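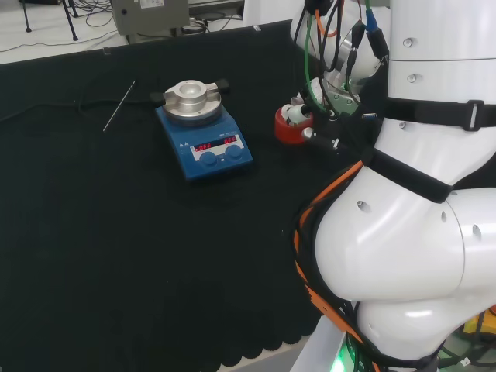
Hotplate stirrer on the left, both displays reading OFF. Arm on the right, cables strapped down.

1/ Lab automation people, I have been writing bench rules for an arm that works next to a hotplate and I am having far too much fun with it. Thread!

2/ Rule one is OFF means OFF. Before anyone reaches onto the cloth, both readouts have to say it, and a second person reads them out loud. It feels silly for a day and then you do it at home with the stove.

3/ Rule two - strap your cables. Hook-and-loop, snug, with slack left at every joint. Swing the arm through its full range by hand before you power up and listen for anything tugging. Zip ties are banned at our place (you can't redo them in ten seconds, and you WILL want to redo them).

4/ Lakshmi Poduval asked why we bother with a black cloth. Glare, mostly! Shiny benches gave our vision code fits. The rule that goes with it: tape the cloth down and check the tape at the start of every shift. A cloth that creeps a centimetre moves everything sitting on it.

5/ Glassware! My favourite section, and the one that has been rewritten most. We're on draft 13. 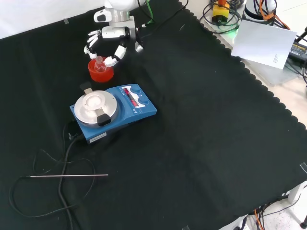 Fingers at the neck of a small stoppered flask, sitting in its red cup.

6/ Round-bottomed flasks never stand on their own. They go in a cup or a ring, always. The colour is up to you but pick a bright one, so a tired human can find it too.

7/ Grip rules for glass: low force first, stopper on, and no travel over the heating plate until the grip has been held for 8 seconds. Veronica Sima talked me up from five and she was right, slow slips love to show up at six.

8/ E-stop within arm's reach of whoever is running the session. Their arm, their reach. We test it every morning before the first coffee, and the test gets a line in the log with initials beside it.

9/ Oh, and the temperature probe. It gets its own line in the checklist: where it's lying, where its lead runs, whether the arm's path crosses either one. Loose leads are the thing I nag about most. Sorry, everyone at Brilcombe.

10/ The full checklist is 50 lines, which sounds awful, but most are a quick look and a tick. If yours is longer I would love to see it, and if it's shorter I REALLY would.

11/ Next up is the chapter on cleaning fingers between samples. So many little joints! If you've got a wipe-down routine for a multi-fingered hand that you're happy with, please send it my way. Draft 14 should be up in June.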